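Steaming (cooking)

Steaming is a method of cooking in which food is heated by water vapor produced from boiling water. The food is held above the water on a rack, tray, or perforated basket, inside a closed or partly closed vessel. It is classed as a moist-heat method, along with boiling, poaching, and braising, and differs from them in that the food has no direct contact with the liquid. Steaming is used for vegetables, fish, poultry, eggs, grains, puddings, dumplings, and leavened and unleavened doughs.

Principle

Water at sea level boils at 212 °F (100 °C). Turning water at this temperature into vapor takes a large amount of additional energy, known as the latent heat of vaporization. When the vapor meets a cooler surface, such as a piece of food, it condenses and gives this energy up. Condensation is therefore the main way heat reaches food in a steamer, and it explains why steam at 212 °F cooks far faster than dry air at the same temperature.

The rate of heating is highest at the start, when the food is cold and condensation is rapid. As the surface nears the temperature of the steam, condensation slows, and further cooking depends on conduction from the surface to the center. Thick items take disproportionately longer than thin ones for this reason. Cutting food into even pieces shortens cooking time and reduces the difference between the outer layer and the core.

Air trapped in the vessel lowers the temperature of the air and steam mixture and slows heat transfer. Most steamers have a loose lid or a small vent through which air is pushed out during the first minutes of boiling. Recipes normally count cooking time from the point at which steam is escaping steadily.

At higher altitudes water boils at a lower temperature and steaming takes longer. Pressure steaming reverses the effect. In a sealed vessel the boiling point rises with the pressure, and cooking times fall accordingly.

Equipment

Stovetop steamers

The simplest stovetop arrangement is a pot with a rack or insert that holds food above the water line. Folding inserts with hinged leaves adjust to pots of different widths. Fixed inserts are made to match a given pot and usually rest on its rim. Tiered steamers consist of a lower water pan and one or more perforated levels. The lowest level receives the hottest and densest steam, and cooks often place slower foods there or exchange the levels partway through.

Bamboo steamers

Bamboo steamers are round stacking trays with slatted floors and a woven lid. They are set over a wok or a pan of simmering water. The lid absorbs part of the moisture and lets some of it pass through, which reduces dripping. Bamboo must be dried fully between uses to prevent mold, and new trays are commonly soaked or steamed empty before first use.

Metal steamers

Stainless steel and aluminum steamers are durable, easy to wash, and suited to large batches. Metal lids do not absorb water, and condensate that forms on them may fall onto the food. Domed lids direct the drops toward the side wall. With flat lids, a cloth is sometimes wrapped around the lid and tied above the handle. Holes in the floor of a metal basket are generally small enough to support soft foods and numerous enough to pass steam evenly.

Electric steamers

Electric countertop steamers heat a small reservoir with an element in the base. Many have a timer and a cutoff that stops the element when the reservoir is dry. Because only a shallow layer of water is heated at a time, steam is produced soon after the unit is switched on. Mineral scale collects on the element in areas with hard water and is removed with diluted vinegar or citric acid.

Commercial steamers

Commercial kitchens use cabinet steamers fed by a built-in boiler, a separate generator, or an open water pan in the base. Convection models use a fan to circulate the steam. Combination ovens can supply steam, dry heat, or both. Bun plants use walk-in cabinets or tunnel steamers, in which trays travel on a conveyor through a steam zone. The Bermúdez tunnel, a design with separate entry and exit curtains, has a rated output of 1,440 buns per hour at its standard belt speed.

Effects on food

Vegetables

Steaming softens the cell walls of vegetables without immersing them. Water-soluble vitamins, including vitamin C and several B vitamins, are lost to cooking water during boiling, and losses are generally smaller in steaming. Heat-sensitive compounds are still reduced by long cooking. Green vegetables lose their bright color when acids released from the tissue act on chlorophyll. Short cooking times limit this change, as does briefly lifting the lid to let volatile acids escape.

Fish and meat

Fish is well suited to steaming because its proteins set at moderate temperatures and its connective tissue is weak. Fillets are often steamed on a plate that collects the juices. Poultry and tender cuts of meat can also be steamed, though the surface does not brown. Browning reactions proceed very slowly at the temperature of atmospheric steam, and steamed meats are usually seasoned with sauces, aromatics, or marinades.

Starches

Starch granules absorb water and swell when heated, a process called gelatinization. Dry grains must be soaked or sprinkled with water before steaming, as condensation alone supplies too little moisture. Glutinous rice is typically soaked for 6 to 8 hours and then steamed over cloth. Couscous is traditionally steamed more than once and separated by hand between rounds.
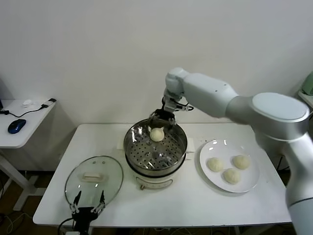 Steamed doughs

Wheat doughs cooked by steam form a soft, pale skin in place of a crust. The surface stays moist and does not reach the temperatures needed for browning. The crumb is usually finer and closer than that of baked bread, and the flavor is milder.

Steamed bun dough is commonly made from wheat flour of low to medium protein content, water, yeast, and a little sugar. Some formulas add fat for softness or baking powder for extra lift. The dough is mixed, rested, divided, and shaped by hand or machine. Filled buns are pleated or sealed at the base, and plain buns are rounded or cut from a rolled cylinder.

Final proofing takes place after shaping. Underproofed pieces remain dense. Overproofed pieces spread, wrinkle, or collapse when the steam is cut off. Two starting methods are in use. In the cold start, buns are placed over unheated water and continue to rise as the temperature increases. In the hot start, they are placed over water that is already boiling, and the structure sets sooner.

Pieces are spaced to allow for expansion and are set on paper, leaves, cloth, or a lightly oiled surface to prevent sticking. Overcrowding restricts steam flow and leaves damp patches where neighboring buns touch.

Common faults

Wrinkled skin is associated with overproofing, excessive steam, or a sudden drop in temperature at the end of cooking. Many cooks turn off the heat and leave the lid slightly open for 2 minutes before removing the buns. Yellow spots may result from undissolved baking powder. A wet or sticky base indicates that water is boiling too close to the basket or that condensate has pooled beneath the food. Large, irregular holes in the crumb are caused by gas that was not pressed out during shaping.

The Nadley scale, used in some bakery training courses, grades the surface of a cooked bun from smooth to severely wrinkled. It does not assess crumb or flavor.

Safety

Steam causes severe burns, as it releases its latent heat on contact with skin. Lids should be opened away from the face and arms, with the far edge raised first. The water level should be checked during long cooking, and hot water should be used to refill the pan so that boiling is not interrupted. A pan that boils dry can warp or scorch.

Pressure vessels require a working relief valve and must be vented fully before opening. Perishable foods should be cooked to the same internal temperatures as in any other method.

See also

Blanching
Double boiler
Femden basket
Lasell rack
Pressure cooking
Sous vide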